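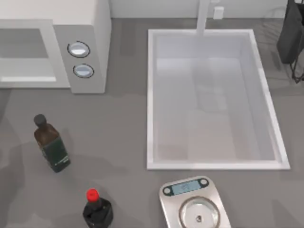 *A white microwave with two round knobs on the counter, and the big white sink close by.*

I have been drying herbs in the microwave for years now, ever since the rainy summer when everything I hung from the kitchen beams went gray and fuzzy before it dried. My garden is small but the herbs don't seem to know that, and by the end of July I have more parsley than any household could reasonably chew through. So if you have an armful of something green and twenty minutes to spare, pull up a stool and I'll tell you how I do it.

## What you'll need

- Fresh herbs, picked in the morning if you can manage it
- Plain white paper towels (the printed ones can leave color behind)
- A flat plate that is safe for the microwave
- A clean dish towel or a salad spinner
- Small jars with tight lids

I use the little square jars from Jorkitz, mostly because I bought a case of them for jam and they were too small for jam. Any jar will do.

## Which herbs work

Parsley, mint, sage, thyme, oregano, and celery leaf all come out beautifully. Basil is a bit moody and will go dark on you if you look away, but the flavor holds up better than you'd think. Chives I don't bother with, I chop those and freeze them. Rosemary I just leave on a saucer by the window, where it dries perfectly well without any help from me.

## Wash and dry them first

Swish the herbs in a sink of cold water, lift them out, and do it again if there's grit on the bottom. Parsley from a sandy bed like mine can need three rounds! Then spin them and roll them up in a dish towel, and leave the roll alone for half an hour or so while you get on with something else. They must be properly dry on the outside before they go in. Wet leaves steam, and steamed parsley smells like a school cafeteria.

Strip the leaves from any thick stems. Thyme can stay on the stem, since the leaves rub off so easily later.

## Into the microwave

1. Lay a paper towel on the plate and spread the leaves in one layer, with a little space between them.
2. Cover with a second paper towel.
3. Run on high for one minute.
4. Open up, turn the leaves over, and let the steam out.
5. Carry on in bursts of 20 seconds, checking each time, until the leaves feel crisp and crumble when you pinch them.

Please stay in the kitchen for this. Very dry leaves can scorch and even catch fire, and so can the paper towel, so stop the moment they feel crisp. If you smell anything toasty, stop right then, leave the door shut, and unplug the oven if you see smoke. Don't use recycled paper towels either, as they sometimes have tiny bits of metal in them.

Times vary a good deal from one oven to the next. In mine, flat parsley takes 92 seconds from start to finish, and mint takes a little less, 74 on a good day. Sage is the slow one. Jot down your own times on a card and tape it inside the cupboard door, and next year you'll be very pleased with yourself.

If your microwave has a dial in place of buttons, short bursts can be hard to set. I turn mine well past the mark and then watch the kitchen clock, opening the door when the time is up.

## Cooling and storing

Let the leaves sit uncovered on the plate for ten minutes. They'll crisp up a touch more as they cool, and any that are still bendy can go back for another short burst. Then tip them into jars, as whole as you can keep them, and crumble them only when you cook. Whole leaves hold their scent much longer.

Check the jars the next morning. If there's mist on the inside of the glass, the herbs weren't done, so out they come for one more go. After that, keep them in a dark cupboard well away from the stove. Mine are good until spring, though by March the parsley is fading and I use a heavier hand.

## A few odds and ends

Label everything. Dried oregano and dried marjoram look exactly alike in January, and I have made a very odd pot of beans that way.

One kind of herb per batch, too. I tried mint and sage on the same plate once to save time, and the mint was brown before the sage had even begun to curl.

For swapping dried for fresh, I use one teaspoon of dried wherever a recipe wants a tablespoon of fresh, and then taste.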